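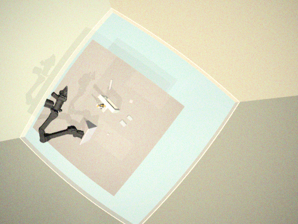
Chapter 7
Planning and Paying for a Robot Cell

7.1 What this chapter covers

Most small firms that buy a robot arm buy only one, and most of them set the budget too low the first time. The arm has a price on a quotation and is easy to write down. The work surface, the parts for testing, the staff hours and the floor space are spread over several people's budgets, and some of them are never written down at all.

This chapter follows a purchase from the first request to the point where the order is signed. Chapter 8 deals with installation and Chapter 9 with upkeep. You will need the cost sheet from Chapter 3 and a calculator. No knowledge of programming is assumed.

By the end of the chapter you should be able to write a one-page statement of need, separate single costs from yearly costs, use a simulated layout to test a plan before paying for it, and compare two quotations that do not list the same items.

7.2 Starting from the task

A request that begins with the name of a machine is hard to judge. Ruoxi Yu, the planning manager at the Wonetstead works, sends such requests back with a single question: what is to be picked up, and where is it to go?

The answer should give the largest and the smallest part the arm will handle. Both matter. In the rendered layout that opens the chapter, an arm is reaching towards a wedge-like object, and the other pieces on the mat run from a long white block down to something little bigger than a speck. A gripper that suits the block may be of no use for the smallest piece, and a second gripper is a separate line on the cost sheet. So is the time needed to change from one to the other.

The statement of need should also give the area in which parts may lie. Mark it out on the real bench if you have one, or draw it to scale. Parts placed near the far corners set the reach of the arm, and reach has a strong effect on price. At Wonetstead the first plan asked for the whole bench. The second asked for the half nearest the arm, and a smaller model could then be considered.

7.3 Trying the plan in simulation

A simulated layout lets you move the arm, the mat and the parts before anything has been ordered. It will show whether the arm can reach the work and whether its joints come too close to the sides of the enclosure. Look at the elbow as well as the wrist. Beginners watch the end of the arm and forget that the rest of it needs space too.

Shadows are worth a look if the cell will use a camera. An arm can throw a shadow across the parts it is meant to find, and extra lamps may then have to go into the budget. Treat this as an early warning only, and check it again under the lights in the building.

Simulation has a cost of its own. Nassoro Obura spent 5 days building the Wonetstead layout, and his hours were charged to the project. The figure was entered under planning, where it belonged — many firms leave it out and then wonder why the next project looks dearer.

7.4 Single costs and yearly costs

Single costs are paid once: the arm, the gripper, the enclosure, the work surface, delivery, fitting and first training. Yearly costs return for as long as the cell is in use. They include service visits, software fees, spare parts and training for new staff.

Keep the two in separate columns. Suppose a Roline arm is offered with a service plan at £900 a year. Over four years the plan adds £3,600, and that sum should be in front of the person who signs the order.

Add a line for test parts. They get scratched and dropped, and production will not always lend you good ones. Wonetstead set aside 104 sample parts for trials and wrote off their full value at the start.

7.5 Comparing quotations

Julberg and Zheng both quoted for the Wonetstead cell. The Julberg price was lower by £3,000, but it left out the enclosure and the fitting. Meifang Lu drew up a table with one row for every item in the statement of need and wrote "not included" wherever a supplier had given no price. She then asked each supplier to fill the gaps in writing.

Do this before you discuss discounts. A discount on an incomplete quotation tells you very little.

Exercise 7A

Choose a simple handling task in a workplace you know. Write a statement of need for it in no more than one page. Give the largest part, the smallest part and the area in which parts may lie. Then list the single costs and the yearly costs in two columns, leaving the prices blank. You will fill them in during Exercise 7B.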